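Griton exchange adds Pramanik token to its spot market

Print | E-mail

Crypto exchange Griton will list the Pramanik token this December, with trading pairs against USDT and Bitcoin. Deposits open 3 hours before trading starts.
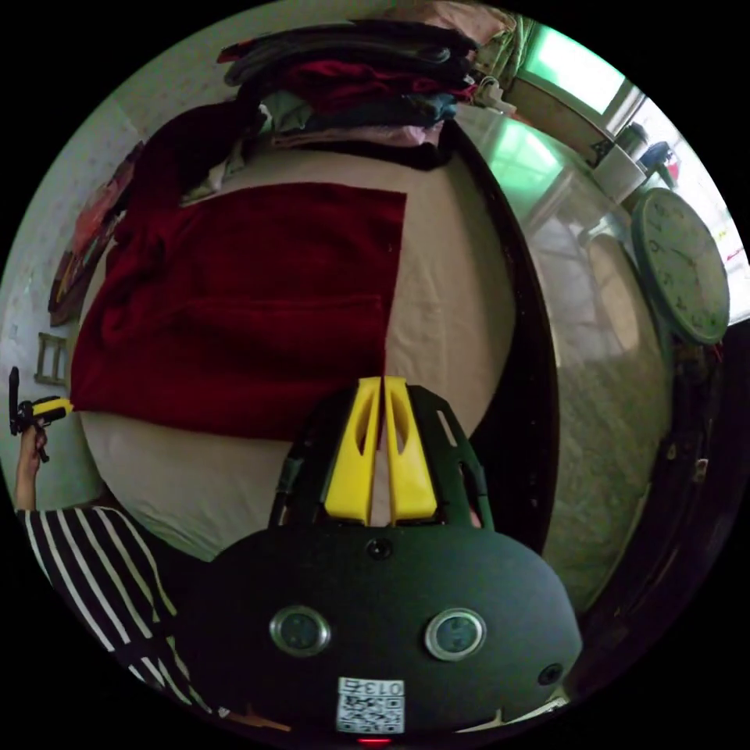
Withdrawals will follow once the order book has settled, the exchange said. Accounts that have not passed identity checks can hold the token but not sell it.

"We wanted the wallet audit finished first," said Hoi-yan Sin, head of listings at Griton.

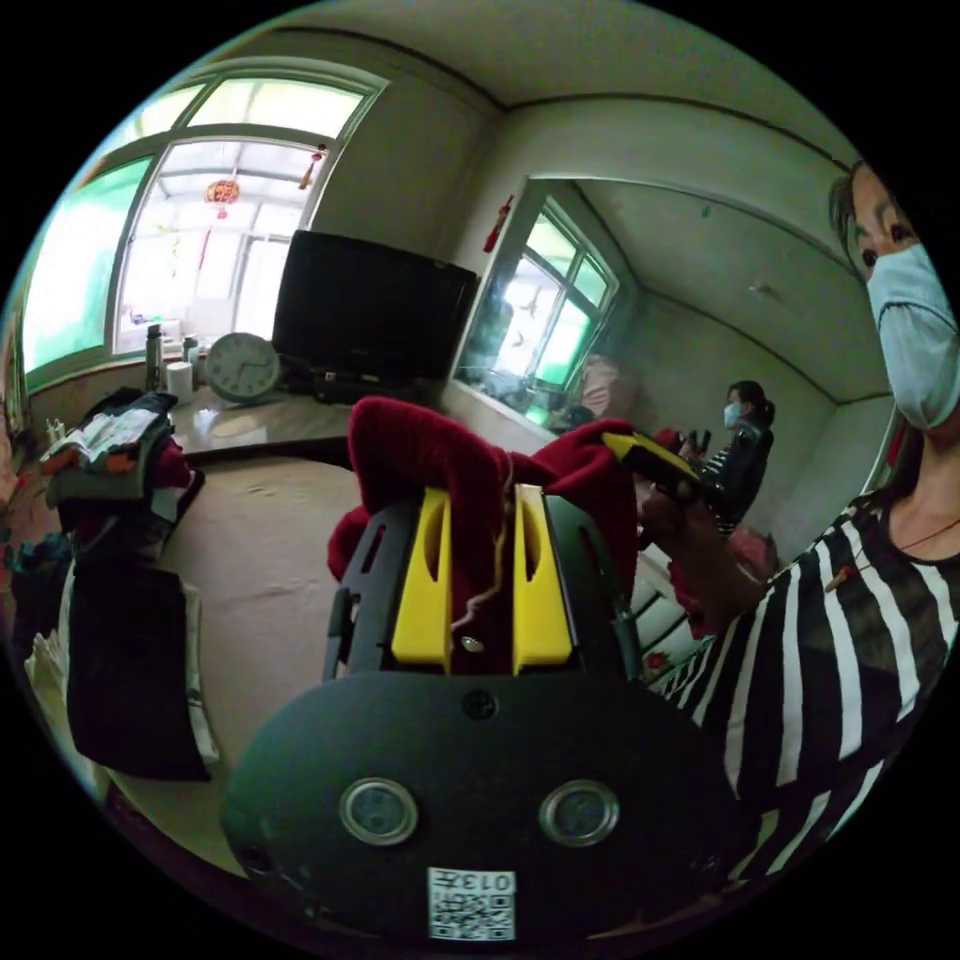
Fees and limits

Makers pay no fee in the first month. Daily withdrawals are capped at 600 tokens per account.

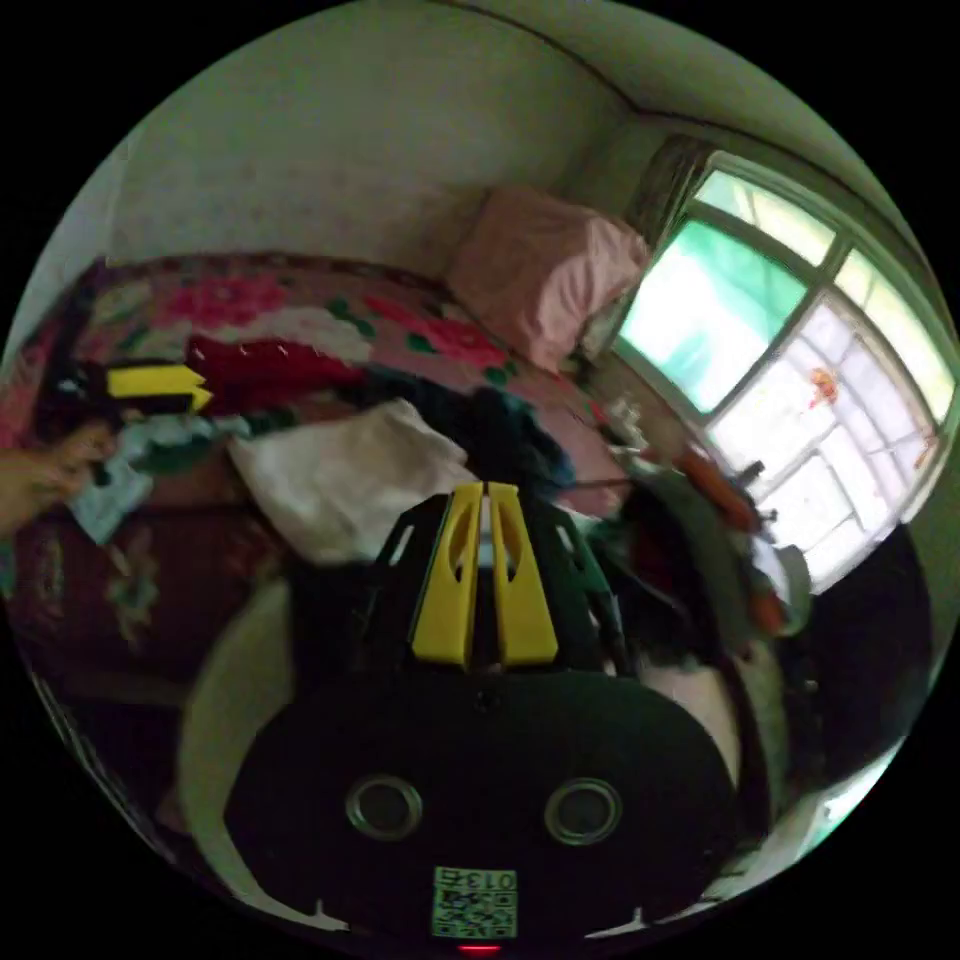 Recent items

Stalier wallet drops support for older phones
Stamalcombe mining firm sells 145 machines

This site uses cookies. Accept | Settings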